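Unano 生産性推計 公表前点検表(コメント付き)
対象:Cistthorpe 地区、製造業・小売業・運輸業の年次推計
点検時期:5月の公表前、水曜の締め処理が終わってから

1. 元データ
□ 回答事業所が 1,737 件そろっている
コメント:前回は Aver 支所分の取り込みが一度抜けた。合計だけで判断せず、支所別の件数も開くこと。
□ 休業中の事業所に「休」の印がある
コメント:印なし・売上ゼロのものは電話で確認済み。
□ 業種区分が 32 区分で統一されている
コメント:旧区分で届いた調査票は対照表で置き換え。倉庫と運送を兼ねる事業所は主な売上のほうに入れる。

2. 労働投入
□ 人数ではなく総労働時間で割っている
□ 派遣と短時間勤務の時間が含まれている
コメント:派遣は受け入れ側に計上する。派遣元にも残っていると二重になる。小売業で一か所見つかり、修正した。
□ 残業時間の欄に月間と年間の混在がない

3. 価格の調整
□ 産出額を基準年の価格に直している
□ 品目の入れ替えがあった場合、品質調整の根拠が残っている

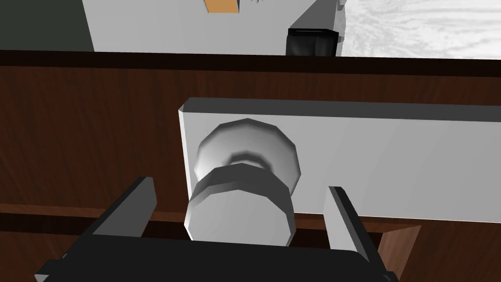

品質調整は、担当によって判断がいちばん分かれる項目である。値上がり分をすべて物価とみなせば実質産出は小さく出るし、すべて品質の向上とみなせば大きく出る。家具や建具の部材では特に迷いやすい。丸い白いつまみが白い前板に付いたものを例にとると、見た目が前年と同じでも、材料や耐久性が変わっていれば同じ品目として比べてよいかは仕様書を見るまで決められない。仕様書がない品目は調整なしとし、備考欄に「仕様不明」と書く。

4. 資本設備
□ 新規設備の取得額と稼働開始月が両方入っている
コメント:取得年と稼働年がずれる設備は稼働年から算入。
□ 耐用年数の設定が前回と同じ
コメント:輸送用車両は 5 年のまま。変更案は次回に持ち越し。
□ 廃棄した設備が残高から落ちている
コメント:Urquhart 工場の旧ボイラーが残っていたので削除。燃料費の欄は別表なので、そちらも合わせて直した。

5. 結果の確認
□ 前年比が大きく動いた業種に説明が付いている
□ 労働時間の減少だけで上昇した業種を区別している
コメント:運輸業がこれに当たる。産出は横ばい。本文で「成長」と書いた箇所は「労働時間当たり産出の上昇」に改めた。
□ 図表の単位と本文の単位が合っている

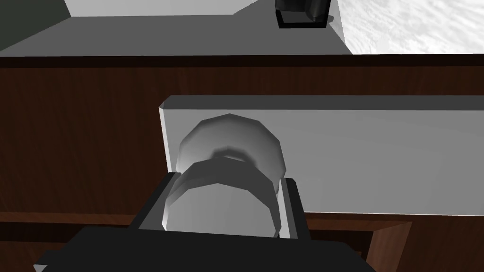

機械を入れた年に生産性が下がった事業所は、誤りとして差し戻すべきか。
差し戻さない。導入した年は訓練や工程の組み替えに時間を取られ、産出が増えないまま労働時間が増えることがある。稼働開始月と訓練時間の記入を確かめ、矛盾がなければそのまま採用する。

6. 公表前の最終確認
□ 秘匿処理が済んでいる
コメント:事業所が 3 未満の区分は数値を伏せる。合計との差し引きで逆算できる場合は隣の区分も伏せる。
□ 改定した過去の値に改定の印がある
□ 計算表と公表用の表の末尾の桁が一致している
コメント:四捨五入は最後の段階で一度だけ行う。途中で丸めた表が一枚あり、差し替え待ち。

未了の項目:図表の差し替え、Aver 支所の備考欄の転記。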